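Hanger swap fills the hall at Pundetura

November 1, 2019

Well, I said last month that I'd report back on the hanger swap, and I've got a cup of tea and a sore back, so this is as good a moment as any. It's been and gone, and it was so much busier than I thought it would be! We opened the doors at ten and there was already a queue down the steps, most of them holding those big blue shopping bags with hooks poking out of the top.

For anyone who missed the first bit of news in October, the idea came from Sarla Pathak, who runs the alterations shop on Matos Street. She was forever being given hangers by customers who didn't want them back, and at the same time she had other customers moaning that they couldn't get enough of the decent sort. So she asked if she could borrow the Pundetura hall for a morning and let people sort it out between themselves. Bring what you don't want, take what you do, and put a pound in the tin for the roof if you feel like it.

We put 1000 on the poster as a target for the number of hangers we'd like to see come in. I thought that was a bit cheeky. By the time we closed at one o'clock Sarla's tally stood at 2000 (she kept it in pencil on the back of a dress pattern) and there were still people turning up with more. The tin had £200 in it, all of it for the roof, so thank you very much if some of that was yours.

The tables were set out by type, and I was put in charge of plastic. Wood went by the stage, padded ones and children's ones were near the kitchen hatch, and wire was out in the corridor, where it made a terrible racket every time somebody went past to the loo. I'd imagined plastic would be the quiet end. It wasn't! Everybody has plastic hangers, and everybody seems to be fussy about them in a different way.

What went first, and I mean within the first half hour, was anything with a grip on it. You know the kind, with a ridged strip on the arm so a blouse with a wide neck doesn't slither off and end up on the wardrobe floor. I had a lady take a whole armful of those and then come back ten minutes later asking if I'd kept any behind. The cream ones with the metal hooks were popular too, partly for the grips and partly, I think, because they look tidy on a rail when they all match. One chap was trying to make up a full set for his daughter's new flat and went through the pile hook by hook while his coffee went cold.

The thing I hadn't reckoned with was the tangling. You put hangers down in a nice flat heap, you turn round to say hello to someone, and when you turn back they've knitted themselves together. Hooks through loops, arms through arms. I spent a good part of the morning easing them apart, and if you pull, it only gets worse. Sarla's way is to find the hanger on top, take hold of it up by the hook, and lift it gently away towards the side it's leaning to. Start from the bottom and you'll be there until Christmas. She also says to lay them down with all the hooks facing the same way, and I did try, but it only lasts until the next bag gets tipped out.

We did have a few left over, of course. 770 of the wire ones didn't find a home, and those have gone off to Dralevus, the dry cleaner's by the station, who can use them again. The broken plastic went into two sacks at my end of the hall. If anyone knows of a place nearby that takes hard plastic, please do tell me, as the sacks are in my porch at the moment and the postman has started stepping over them.

A few bits of lost property while I'm here. There's a child's green mitten, a very nice umbrella with a bent spoke, and a Sterel cardigan, grey, medium, that came in on a hanger and which I don't believe was meant to be given away. It was on the wood table for a while and somebody did ask how much it was. It's now safe behind the hall office door, so if it's yours, or your husband's, come and fetch it any weekday morning before noon.

Several people asked whether we'd be doing it again. I'd like to, and Sarla says yes as long as she doesn't have to do the wire. We're thinking of the spring, when folk are turning out their wardrobes anyway, and we might add a table for clothes pegs and shoe trees if there's the room. One or two of you suggested coat rails as well, but I'm not sure how you'd get them up the steps - ideas welcome.

I ought to say that I went home with more than I brought. I took in a bag of odd ones that had been rattling round the airing cupboard for years, and came back with a bundle of cream ones that I'd been eyeing up since we opened (table staff weren't supposed to pick until noon, and I only cheated a little). They've got all my shirts on them now and not one has slipped off so far. My sister has already asked if she can have some, and the answer is no, she should have come on the day.

Thanks to everyone who carried tables, and to whoever made the ginger cake, which had gone by eleven and which I never got a slice of. If you'd like to help with the next one, leave your name at the hall office or pop in to see Sarla at the shop. Sorting plastic is sitting-down work for most of the morning, and we'll make sure there's more cake.
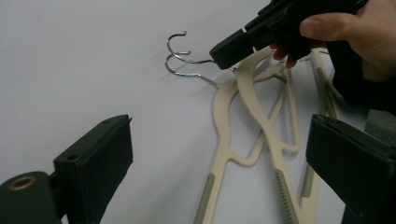

Cream plastic hangers with metal hooks and grey ridged grips.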